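Keeping Wokora Running: Setting Up and Looking After a Desk-Side Robot Arm
Student project report, Nastcombe robotics workshop module
Kamran Dehghan

1. What I was trying to do

Wokora is the name our year gave to the arm with the wrist camera, and it has been passed from one project group to the next without anyone writing down how it is set up. My project was to fix that. I wanted a start-up routine that a new student could follow, a log of every fault, and a cable layout that didn't need redoing each fortnight. I thought it would be the dull option on the list and I ended up loving it!

2. The state it was in

When I took over in June the arm worked, mostly. The gripper closed fully on about half the mornings. The wrist camera dropped out whenever the last joint turned past a certain point, and the home position had drifted far enough that the saved poses were useless. The old notes were one page long and referred to a controller we no longer have.

3. The gripper

I started here as it was the most annoying fault. I took the fingers off, cleaned the slides with a dry brush and a lint-free cloth, and found that one fixing screw had been done up much tighter than its partner. That was enough to make the finger bind. With both screws set evenly, I ran 997 open and close cycles over three afternoons and logged 6 failures, all of them in the first afternoon before I had reset the closing force. I was very pleased with that.

4. The camera cable

The dropouts took longer. I swapped the cable, then the port, then the power supply, and none of it helped. In the end I moved the last joint by hand a few degrees at a time with the video window open, and the feed went at 137 degrees every single time. The cable was being pulled tight against its clip. Moving the clip back along the wrist and leaving a bigger loop cured it — I haven't had a dropout since.

5. Checking the view

After any work on the wrist I now turn the arm to a few saved poses and keep one still from each. One of the poses looks past the back of the desk monitor and out over the railing into the main lab.

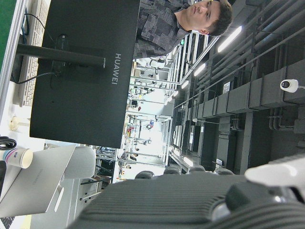

I compare each still with the one saved last time. If the gripper sits in a different place along the edge, the mount has shifted and the hand-eye calibration has to be done again. Ms Heydari in the workshop suggested this and it takes roughly 8 minutes, against most of a morning for a full calibration. It caught a slipped mount twice.

6. Start-up routine

Power on the controller and wait for the steady light.
Home all joints with the gripper open.
Run the Fluven script, which cycles the gripper and checks the video feed.
Visit the saved poses and compare the stills.
Write the result in the log, even if everything is fine.

7. What I would do next

The comparison is still done by eye, and I'd like a script to do it. I would also put a proper strain relief on the wrist — the clip is fine for now but it is only held by one screw. The spare fingers and the log are in the drawer under the controller.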